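3.2 Workstation refurbishment and the processor seating step

The refurbishment line at Gindanik receives desktop computers and workstations withdrawn from office use. Units arrive without documentation and in mixed condition. Each is opened, cleaned of dust, inspected, and either rebuilt for resale or broken down for parts. The present section concerns units whose original processor is replaced before resale. Of the 500 machines logged during the study period, 127 fell into this group.

The work is divided into four stages: access, removal, seating, and closure. Access covers the side panel, any air duct, and the heatsink assembly. Removal covers the old processor and the residue of thermal compound on the surrounding hardware. Seating begins with the load plate open and ends with the processor resting flat in the socket. Closure covers the load plate, the lever, fresh compound, and the heatsink. We treat seating separately because errors made there are expensive to correct. A bent contact usually condemns the board, and replacement boards of the same revision are difficult to source for older models.

All sockets considered here are of the land grid array type. The contacts are on the board, and the underside of the processor carries flat pads. A processor enters the socket in one orientation only, fixed by notches in the substrate. It must be lowered level, with no sliding once the pads meet the contacts. Contact between the substrate corner and the contact field during approach is the most common cause of damage in our records, followed by foreign material left in the socket.

Layout of the board affects the approach. On boards with memory banks on both sides of the socket, the slots and their latches limit the space available for the hand or tool that carries the processor. The load lever, when raised or swung aside, occupies part of the same space. Drive cages and cable bundles restrict access from the remaining direction. The Najjar procedure, from which ours is adapted, assumes a bare board on a flat bench and makes no allowance for these obstructions. Figure 4 gives views of a board in its chassis. 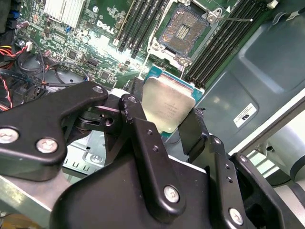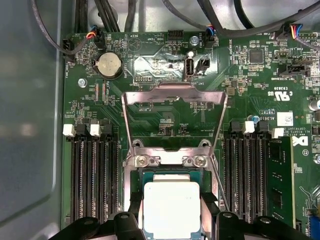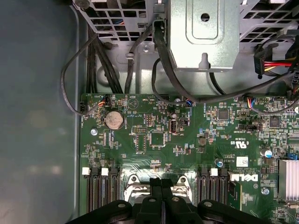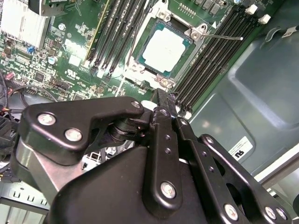

Figure 4. Processor, socket, and surrounding hardware in a computer case.

Three conditions were fixed before seating was attempted on any unit. First, the chassis was laid on its side, so that the board was horizontal and the processor could be lowered under its own weight. Second, loose cables were moved clear of the socket and, where they would not stay in place, held back with a reusable tie. Third, the socket was inspected under a lamp at a low angle. Uneven reflection across the contact field was taken as a sign of displaced contacts, and the unit was set aside for inspection under magnification.

Installed memory was left in place unless it prevented access. Removing every module before seating gives more clearance, but it adds handling and introduces a further source of faults at power-on. In an early trial at the Denden workshop, modules that had been removed and refitted accounted for more failed starts than the processors themselves. The rule adopted afterward was to remove only the modules nearest the socket, and only when the operator judged the clearance to be inadequate.

After release, the processor was checked for seating before the load plate was lowered. The check consisted of viewing the upper edge of the substrate from two sides. A gap on one side indicated that a notch had not engaged. In that case the processor was lifted vertically and placed again, and no attempt was made to press it into position. The load plate was then lowered and the lever closed. Some resistance in the lever is normal for this type of socket, and operators new to the work tended to stop short of full closure.

Outcomes were recorded on the Solov intake form, which was extended with fields for the number of placement attempts, the modules removed, and the result of the first power-on. A unit that failed to start was opened again and the socket inspected before any other component was changed. Where the contacts were sound, the fault was traced in a fixed order: memory, auxiliary power connector, processor fan connector, and firmware version. Firmware was checked last on account of the time required, although several older boards do not recognize later processors without an update.

Of the 127 units, 68 were completed with all memory left in place. The remainder are discussed in Section 3.3, together with the effect of module removal on total handling time.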